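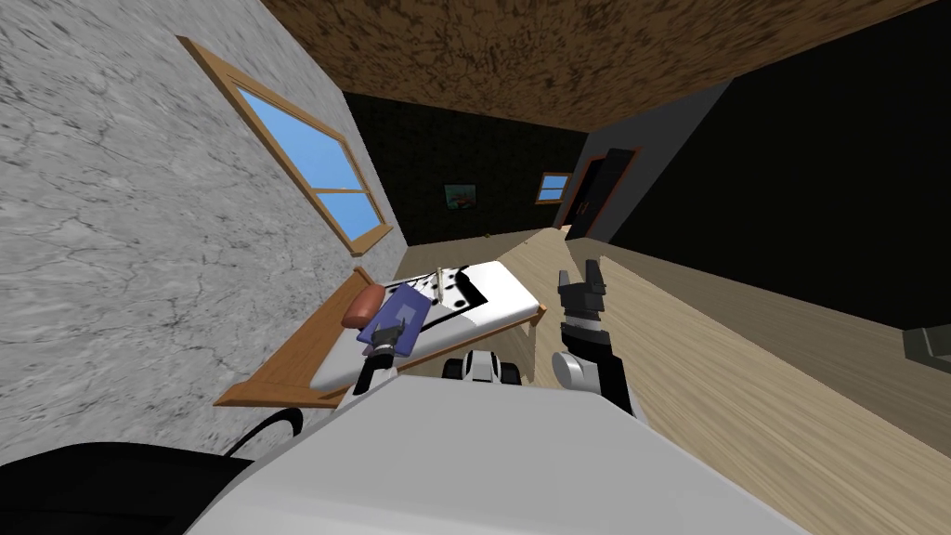
The simulated room, with the left gripper at the blue object.

I pay dues at a shared workshop in Drorkport, and I have spent more evenings than I meant to on Bidar, our two-armed household robot. So far Bidar lives mostly in simulation. The pitch, put to the members in November by Hyun-seo Yeon, was that we would practise in software, where mistakes are free, and cut metal afterwards. I voted for it. I am less sure now.

Mistakes in software cost evenings. We have logged 201 hours and spent 2,440 pounds, much of it on a computer to draw bedrooms nobody will sleep in. The left arm can get hold of a flat thing like a book and hold it up over a bed.

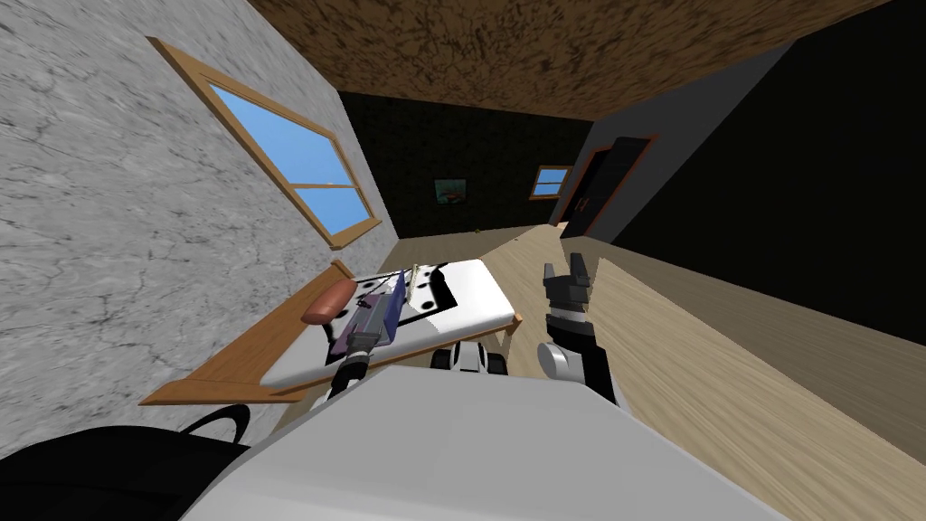 My mother could do that at 84, but set her aside. What bothers me is how quickly we began to talk as if the job were done. A held book is a held book. Putting it back on a shelf, in a room with a cat and a dressing gown on the floor, is another matter, and our 19 test rooms have no cats. They have odd walls and a sky of one flat blue. Change the walls as often as you like – you still haven't met a stiff drawer.

Baiba Adomaitis, who writes most of the code, tells me I am impatient and that real arms break. Fair enough. But a broken arm teaches you something about arms. I would spend the next 40 hours on one cheap joint, bolted to a bench, and leave the bedrooms alone until it had lifted something with weight in it.

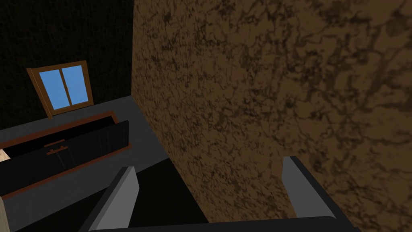 Open gripper, with the black cabinet beyond it.

The vote on the spring budget is coming up, and mine will go to the bench.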